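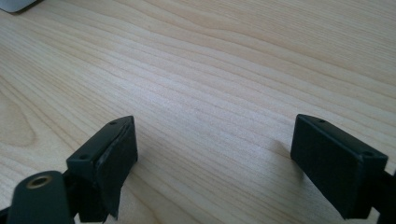
Kuruc Open Day: call for demonstration participants

Kuruc is looking for people who will take part in our open day at the Candmont workshop in December. We need participants for the hand-held gripper tables, where visitors can see how a person teaches a task to a robot by doing the task by hand.

What you will do

You will work at a table with a Zastix hand gripper and repeat short tasks: pick up a cup, put it on a plate, fold a small cloth, sort spoons. The Hornus arm stands in the next room and will show tasks which were taught in this way before. Visitors will stand close to you and ask questions. You may answer in your own words, or you may call one of our engineers.

Each participant works 2 shifts, one before lunch and one after it. Between the shifts there is a long break with a warm meal. A training evening takes place in the week before the open day, and it is obligatory also for persons who have used a gripper already.

Who can apply

You are 18 or older and you can stand for a longer time. You can hold a light tool in one hand and you do not mind to repeat the same movement many times. Experience with robots is not necessary. Left-handed persons are very welcome. Good English is needed for the visitors; any other language is an advantage, please write it in your application.

What we offer

The payment is 216 dollars for the whole engagement, the training evening included. We also pay the bus or train ticket inside the region if you keep the receipt. Last year we had around 679 visitors, so please expect a full and rather loud hall.

How to apply

Send us a short letter with your age, your phone number and a few sentences on why you are interested. A photo is not required. Please use the form on the Kuruc page or leave the letter at the Candmont reception, room 118. We accept applications until 9 Oct 2025 and we answer to everybody, also when the places are already taken.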